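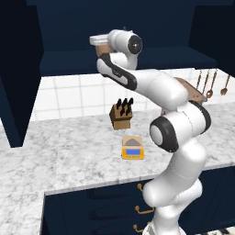 1/24/20

Quick one this time, sorry, entries have been eating my evenings.

So the enduro. It's on. Prarolitz Hill, first weekend in June, same woods as last year but the start has moved to the lower field because the top one turns to soup. Gates open early, sign-on closes early, if you roll in at the last minute with your bike still strapped to the trailer you will miss scrutineering and I can't help you.

**Entries.** Cap is 210 riders. 86 in as of this morning, most of them in the clubman class. Expert is thin. Vintage is thinner, so get that old two-stroke out of the shed please. Any machine over thirty years old counts, with drum brakes or without.

**The course.** One lap is longer than last year. Nanami Ishida walked it with a wheel and a bag of ribbon and reckons the new section by the quarry adds a good ten minutes for an average rider. Rocky, off-camber, one nasty left where everybody is going to go down. Clubman riders get a go-round there. Experts don't. The creek crossing is back but we're using the wide part, no more lines of drowned bikes I hope.

**Noise.** Same limit, same meter. We had seven bikes fail last year and all seven were repacked in the car park by people lying on there backs in wet grass. Do it at home. Bring spare packing anyway.

**Tires.** Branix have put up two sets for the class winners, and Zustus are doing the hydration packs again. Gudeta are lending us the transponders. Hand them back!! Last year we were three short and it came out of the prize money.

**Fuel.** Every can needs your race number on it. Mats under the bike, even for a top-up. The landowner checks, and he's right to.

On the scoring: we're going back to timed special tests, three per lap, with the slowest lap test dropped. The sprint format got people racing hard on the transfer trail and there were walkers on it. Transfer is now a fixed time, generous, early arrival costs you the same as late. Test times go up on the board as they come in.

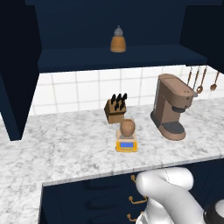 Dropping the slowest test only helps the fast guys, according to one reader, who says a clubman rider has a bad test every lap and would sooner keep them all and drop the whole first lap as a sighter. Fair point. I've passed it on, and if it changes it'll be in the final regs.

Marshals: we need more for the quarry section especially. Lunch, fuel money, and a free entry to the autumn round. Radios provided. You need to be ok standing on a slope for most of the day.

Parking for spectators is the stubble field on the left, not the lane. Dogs on leads. Stay on the outside of the tape, the inside is where bikes end up.

Regs and entry form go out with the next mailing. Reply to this one if yours never showed up last time, I think a bunch of them bounced.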